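Cómo construir una pinza de mano para enseñar a un robot a doblar ropa

Doblar una camiseta parece fácil. Para un robot es uno de los trabajos más difíciles de la casa, y la culpa es de la tela. Una caja siempre tiene la misma forma, pero una prenda cambia cada vez que alguien la toca.

En el taller compartido Zavumby estamos construyendo unas pinzas que se llevan en la mano. Una persona las usa para mover la ropa y así se guardan ejemplos de cada movimiento. Después, un robot puede aprender de ellos.

¿Qué piezas tiene una pinza?

La nuestra tiene dos dedos curvos, un mango y un gatillo. Cuando aprietas el gatillo, los dedos se juntan. Cuando lo sueltas, un muelle los separa. Los dedos van sujetos con tornillos, para poder cambiarlos si se gastan. 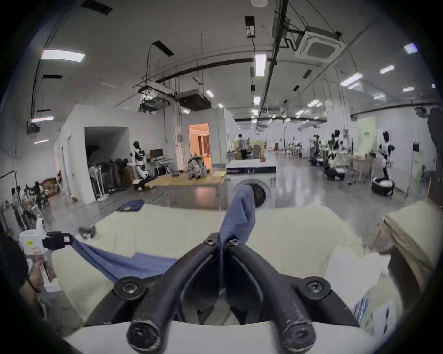 El primer modelo lo dibujó Letay Gebretsadik en el ordenador. Cada dedo tardó 3 horas en imprimirse y la pinza entera pesa unos 340 gramos. Si pesara mucho más, la mano se cansaría enseguida.

¿Por qué hacen falta 2?

Prueba a doblar una toalla con una sola mano. Se puede, pero la otra punta se escapa. Con dos pinzas, una sujeta un lado de la tela y la otra sujeta el contrario. También es así como trabajan muchos robots que tienen dos brazos.

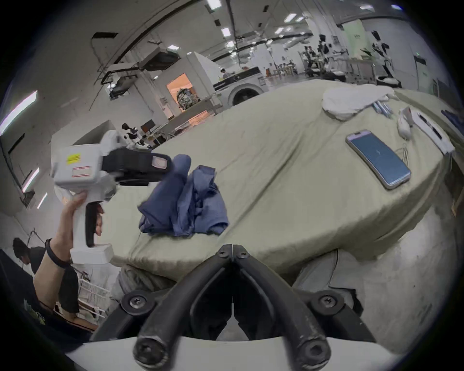

Una pinza levantada junto a una prenda azul, sobre la mesa de trabajo.

Antes de empezar, cada persona practica con las manos. Luego repite lo mismo con las pinzas, despacio. Los movimientos bruscos son difíciles de copiar.

¿Cómo se dobla?

Primero se agarra la prenda por dos puntos separados y se levanta. Después se estira un poco, se apoya en la mesa y se alisa. Al final se lleva un lado sobre el otro. Si sale torcida, se deshace y se vuelve a empezar. Los intentos fallidos también se guardan, en una carpeta aparte. 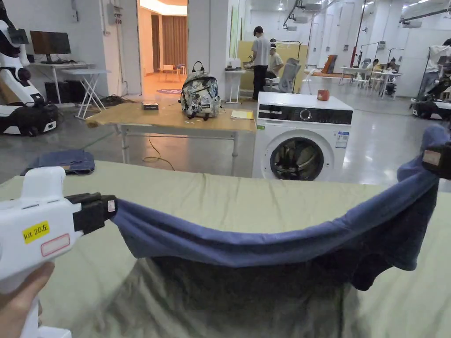
Henok Tsegaye apunta en un cuaderno qué prenda se ha usado y cuántas veces. Hasta ahora tenemos 130 intentos. Las camisetas van bien. Los calcetines son pequeños y se caen.

¿Qué queda por mejorar?
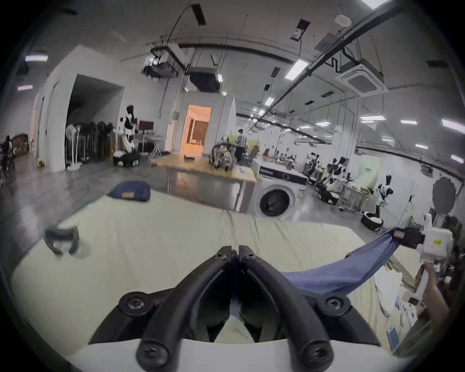 La fuerza de los dedos es lo que más nos ocupa ahora. Si aprietan poco, la tela resbala. Si aprietan demasiado, cuesta soltarla a tiempo. Fíjate en la prenda azul: está agarrada por los dos extremos y el centro cuelga un poco. Esa curva cambia si acercas o separas las manos, y el robot tendrá que aprender a tenerla en cuenta. Los vaqueros doblados del fondo son otro reto, porque su tela es más gruesa y más rígida.

En octubre probaremos unos dedos con la punta de goma.

Para hacer en casa

Busca dos pinzas de cocina y un paño. Pide permiso a una persona adulta. Intenta doblar el paño por la mitad sin tocarlo con los dedos y cuenta cuántos intentos necesitas. Después prueba con una camiseta.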